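6 Jul 2022

Finished the second draft of the piece on Danica Petek's films this morning. It came to 3,741 words and the limit is 2,000, so most of what I like will have to go.

Watched "Gosteleo" again last night to check the kitchen scene. I had written that she turns her back on the son before he asks for the money. She turns after. It changes the scene a good deal and I had to rewrite the whole paragraph. I last saw the film in April on a bad copy and must have filled in the rest from memory.

Snežana Mujić called at lunch. She did the costumes on two of the early pictures and has a good memory for who was on set. According to her, Petek was only hired for eight days on the first one and was supposed to be killed off in the opening reel. The director kept her on because the lead, Sorin Kos, could not get through his long speech without her sitting across from him. I asked if I could print that and she said yes, as long as I leave out what Kos was drinking.
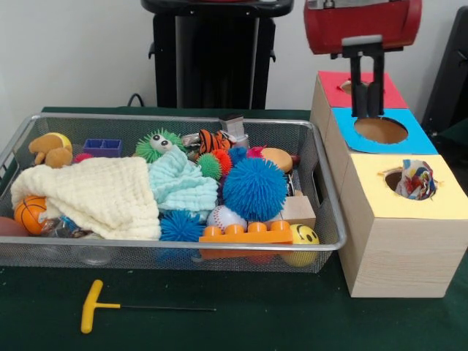 She also said the singing in "Flekura" is Petek's own voice. Every write-up I have found says it was dubbed. I need a second source before I put that in. Fathima Gazi at the film library is looking for the music sheets, but the boxes for those years are not in order and she has only one afternoon a week for it.

Read the opening aloud to myself and cut the first page. It was all about the theater where I saw her as a kid, the seats, my aunt, the price of a ticket. Brittany will be glad. She has been telling me to start with the work.
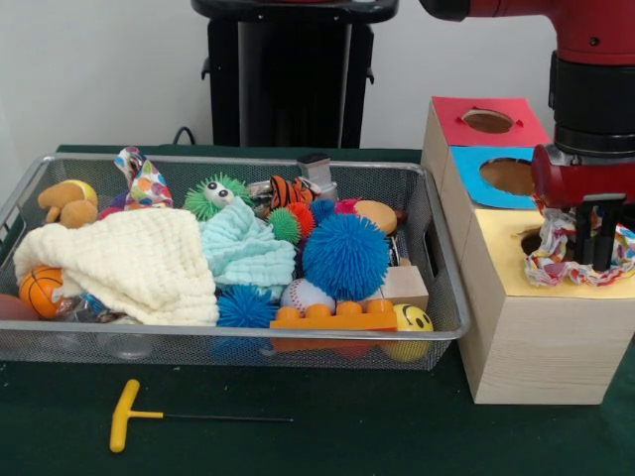
The hardest part is still the late films. Petek made 15 pictures and the last three are not good, and I don't want to skip them or be unkind. In "Gutus" she plays a grandmother and is given almost nothing to do. There is one scene with a child at a table where she does something with her hands the whole time the others are talking. I wanted a plain prop to compare it to and settled on a wooden shape sorter, the kind with a yellow top, and a patterned cloth held over it. Your eye goes to the cloth and waits for it to drop. She could do that with a napkin. I may keep the line or I may not.

Sent Brittany Carrier a note asking for another week. No answer yet. Tomorrow I cut the section on the stage years and call Snežana back about the spelling of the cameraman's name.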